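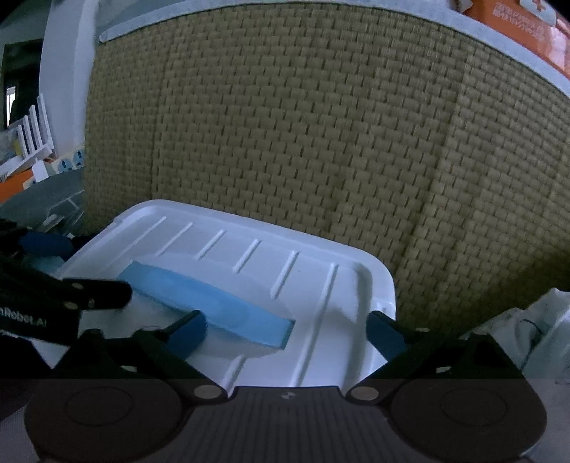 Stultwood Community Board > Events and Fundraising > Charity 5K: move it to the reservoir or leave it alone?

Started by govwood_harrier

Putting this here before the sign-up page goes live and everyone gets attached to a map. The library fund 5K has started on Meireles Street for as long as I've lived in town, and every year the first half mile is a strollers-versus-sprinters situation that the strollers win. I'd like to see it moved to the reservoir path. Flat, shady, no traffic cones to rent. Last year we raised $3782 and spent $587 of it on cones and barricades. That is a lot of library books to stack along a curb.

Thoughts, preferably from people who have run it.

posted 2019-05-12

Aliki B

I've run it and walked it, and one year I did something in between that my knee still brings up. The street course is the whole point. People come out on their porches. My neighbor Ademir Moura sets up a speaker and plays the same four songs all morning. Who is going to cheer at the reservoir, geese?

pacer177

The geese will not be cheering.

Also the reservoir path is eight feet wide if you're generous. We had 177 finishers last year. Try passing anybody.

govwood_harrier

We could do waves. Ten minutes apart, fast people first.

Aliki B

"Fast people first" has been on the sign at the start line for years. Has it ever once worked?

Seo-ah M.

I do the registration table, so I have opinions mostly about tables. There is nowhere at the reservoir to put one except the gravel lot, and the gravel lot is also where you would like everyone to park. At Meireles Street we get the church steps and the church bathroom. Please think hard about the bathroom before you vote for nature.

pacer177

Seo-ah has ended the thread and we should let her.

lowgear_rogerio

Not so fast. Rogério Fagundes here, I did the course marking two years running. I'm with harrier on the money. $587 is silly. But you don't have to move the race to fix it, you just run it the other way around. Start at the Lellis Avenue end, where the road is already closed for the market, and you need barricades at two corners. I drew this up in December and emailed it to somebody. I got back a thumbs up and then silence.

Aliki B

Other way around means finishing uphill.

lowgear_rogerio

It's a slope.

Aliki B

It's a hill, Rogério. There's a bench halfway up it.

abdulrahman_n

I was the thumbs up, sorry. I liked the plan and then lost it under the raffle emails. Can you send it again? If the market people don't mind sharing the closure I can ask the town about the permit. We'd still need somebody at the Lellis corner to stop cars turning in.

Seo-ah M.

Does the reverse route still go past the church?

lowgear_rogerio

Finishes across from it. You keep your steps.

Seo-ah M.

Then I don't care which way you run.

govwood_harrier

I still think the reservoir is prettier, and I'd like that written down somewhere. But fine, I'll take two corners of barricades over a whole street of them. What do we do about the strollers?

pacer177

Put them in front. They're beating us anyway.

Aliki B

If we finish on the hill I want water at the bench. Not at the top, at the bench.

abdulrahman_n

Water at the bench, got it. Rogério, same email address as before, and put "5K" in the subject this time.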